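Novembre – Par Uliana Boiko, service communication

Joruvham ouvre un atelier de tri pour les jouets dépareillés

L'association Joruvham lance ce mois-ci un atelier consacré au tri des jouets en plastique et des petits objets donnés en mélange. Installé dans les anciens locaux de la menuiserie Shezi, il occupe 520 mètres carrés et emploie six personnes.

Les dons arrivent le plus souvent en vrac, dans des sacs ou des cartons où les petites voitures côtoient des briques, des morceaux de figurines, du fil électrique et des pièces de quincaillerie. Jusqu'à présent, ces lots mélangés étaient mis de côté faute de temps. L'an dernier, 2 227 sacs sont restés en attente dans la réserve de Dakov – une situation qui ne pouvait plus durer, selon l'association.

Le tri se fait désormais bac par bac. Le contenu d'un sac est réparti en petites quantités dans des bacs ouverts, peu profonds, aux parois inclinées, où chaque objet reste visible et accessible.

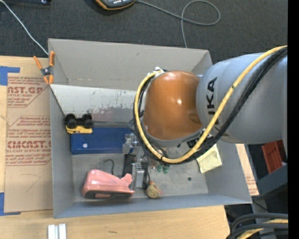

Les véhicules complets partent au nettoyage, puis en boutique. Les blocs et les éléments de construction sont regroupés par taille. Les pièces métalliques et les fils sont retirés et confiés à la société Astix, qui se charge de leur recyclage. Les objets dont on ne reconnaît plus l'usage sont gardés un mois dans une caisse à part, au cas où la pièce manquante se présenterait dans un autre lot.

« Un jouet seul au fond d'un sac, on finit par le jeter. Une fois posé dans un bac avec trois ou quatre autres choses, on voit tout de suite ce qu'il vaut », explique Gaetano Leone, responsable de l'atelier.

Pendant la période d'essai, 801 jouets ont été remis en état et proposés à la vente, à petit prix, ou donnés à des écoles maternelles du secteur. L'association prévoit d'étendre le tri aux jeux de société au printemps.

Les dépôts sont acceptés le matin, de 9 h à midi. Les peluches et les jouets à piles ne sont pas repris pour le moment.

Contact presse : Uliana Boiko, Joruvham – © Joruvham, tous droits réservés – Haut de page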